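Besuch beim Studierendenprojekt Clallura

Das Projekt Clallura läuft seit März als Wahlpflichtveranstaltung im Masterstudiengang Mechatronik. Betreut wird es von Svitlana Dovhaniuk und Petro Hrytsenko. Gegenstand ist die Aufzeichnung zweihändiger Greifvorgänge mit handgeführten Greifern, aus denen später Bewegungsabläufe für einen Zweiarmroboter gelernt werden sollen. Unser Arbeitskreis war am 5. November 2020 für einen Nachmittag zu Gast.

Der Arbeitsraum ist ein normales Büro mit Glastrennwand, Lamellenjalousien und rot-weißem Fliesenmuster am Boden. Ein eigenes Labor hat die Gruppe nicht. Für die Datenaufnahme ist das nach Auskunft von Hrytsenko kein Nachteil, solange die Beleuchtung konstant bleibt. Probleme bereiten eher die Reflexe der Deckenleuchten im Glas. Die visuelle Positionsschätzung verliert dort gelegentlich die Merkmale, vor allem bei schnellen Drehungen um die Hochachse.

Zlata Kostiuk erläuterte zunächst den Aufbau. Gearbeitet wird mit zwei Greifern, je einer pro Hand, jeweils mit eigener Kamera. Die Relativlage der beiden Geräte wird über quadratische Schwarz-Weiß-Marker bestimmt. Die Gehäuse stammen aus der dritten Iteration – die erste war zu schwer, die zweite brach an der Fingeraufnahme. Die Konstruktionsdaten liegen im Projektarchiv und können auf Anfrage eingesehen werden.
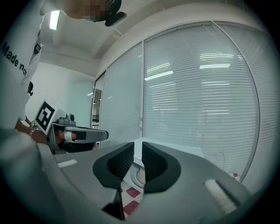
Vor jeder Sitzung steht eine Kalibrierung. Beide Greifer werden dabei durch den Raum geführt, bis die Karte der Umgebung geschlossen ist, anschließend werden die Finger mehrfach vollständig geöffnet und geschlossen. Der Ablauf dauert 173 Sekunden. Wird er abgekürzt, steigt der Anteil unbrauchbarer Sequenzen deutlich. Hnat Kovalchuk zeigte dazu zwei Trajektorien derselben Aufgabe im Vergleich. Bei der unvollständig kalibrierten war eine Drift der linken Hand schon ohne Auswertung zu erkennen.

Der Datensatz umfasst derzeit 2.248 Sequenzen. Davon sind 73 Prozent nach der automatischen Prüfung verwendbar. Der Rest scheitert meist an verdeckten Markern oder an Zeitversatz zwischen den Kameras. Den Zeitversatz korrigiert inzwischen ein Skript namens Jinel, das Myroslav Didenko im Rahmen seiner Studienarbeit geschrieben hat. Die Dokumentation ist knapp, aber ausreichend.

In der Diskussion ging es vor allem um die Finger. Die Gruppe setzt auf nachgiebige Innenflächen mit Struktur. Offen ist, wie weit sich das Verhalten beim handgeführten Greifen auf den angetriebenen Greifer übertragen lässt, da die Schließkraft im ersten Fall vom Menschen kommt und nicht erfasst wird. Ein Kraftsensor war vorgesehen, wurde aber aus Kostengründen gestrichen. Dovhaniuk hält das für vertretbar. Aus unserem Kreis kam Widerspruch, insbesondere mit Blick auf dünnwandige Teile.

Die Übertragung auf den Roboter ist für das kommende Semester geplant. Als Testaufgabe dient das Umsetzen von Bechern zwischen zwei Ablagen. Protokoll und Folien können bei Petro Hrytsenko angefordert werden.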